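# Cleaning cloths and desk surfaces, Bellmont second floor

April 18, 2023

Notes on cloth types for the white desks at Bellmont. The tops are glossy and show every smear, so the choice of cloth matters more than the choice of fluid. Desk tops are wiped at the end of the day, cable openings once a week. Stock is held in the Skovevley cupboard, 36 cloths per colour, and signed out by the pack.

## Blue waffle, general surfaces

Square, textured weave, medium blue. Used on table tops, the rims of cable openings and the long slots set into some of the larger tables. The raised pattern picks up dust that a smooth cloth pushes along. Fold in four for flat areas; open out fully for the inside edges of an opening.

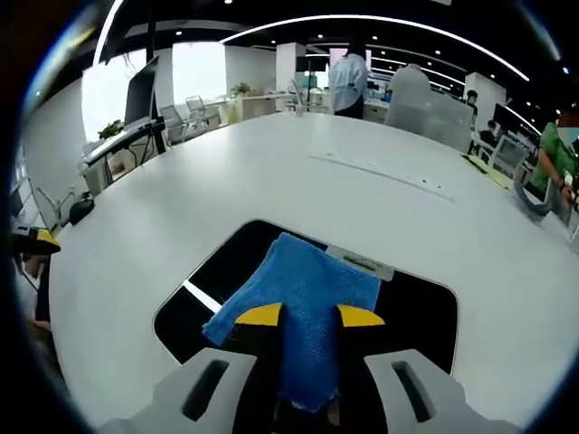
Doaa Zaki writes that the waffle cloths leave lint if they are washed with cotton towels, and asks that they go through on their own at 30 degrees with no softener. Her last batch came back with fluff in every cell of the weave and had to be rinsed twice. The wash card has been changed to match.

## Order of work on a table with an opening

1. Lift out loose items and move cables to one side.
2. Wipe the rim of the opening with a barely damp cloth, starting at the rounded corners.
3. Run a folded edge along any slot. Do not push the cloth in.
4. Wipe the top in straight passes, window side last.
5. Buff with a second, dry cloth.

Spray goes on the cloth and never on the table. Fluid that runs into an opening reaches the sockets below.

## Stock and replacement

The Farouk order covers 356 blue cloths for the year. A cloth is withdrawn when the hem opens or the weave has gone flat in the middle. Withdrawn cloths go to Litenport for floor use and are not returned to the desk stock.

The next count is in June. Missing packs should be reported before then, with the cupboard shelf number.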